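Clullon open day, anyone else go?

tinsnips
Went to the Clullon open day on Friday. Mostly there for the arm demo in the back room. It was clearing a table of bottles, cans and crisp packets, sorted by type. We got 53 minutes in there, questions included, which was more than I expected.

Ernamitz_Ed
I was in the later group. Good on the rigid stuff, poor on anything soft. It had 3 goes at one packet in our session and then somebody stepped in.

tinsnips
Ours managed it on the second go. Slow, though.

bematport_lad
Slow is being kind. I could clear that table in five seconds. I don't see what the fuss is about.

Ernamitz_Ed
You could, but you wouldn't want to do it all night. Speed wasn't what they were showing. The chap on the door said the same.

bematport_lad
Then why invite people who run packing lines? We had two from our place there and both came home saying it wasn't ready.

tinsnips
Fair enough, but I don't think they claimed it was. I asked about the soft packets and was told the grip is the hard part — a can is always the same shape and a bag never is.

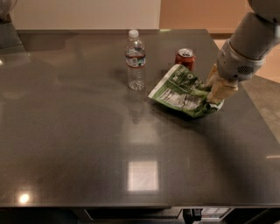 I also asked about the shiny table, as glare gives our own cameras at Agbenyega no end of trouble. They said they'd left it like that on purpose. I'd have liked to see it on a matt one as well, to compare.

Ernamitz_Ed
Same. Did you get the handout? They'd run out by our slot.

tinsnips
Got one, will scan it tonight.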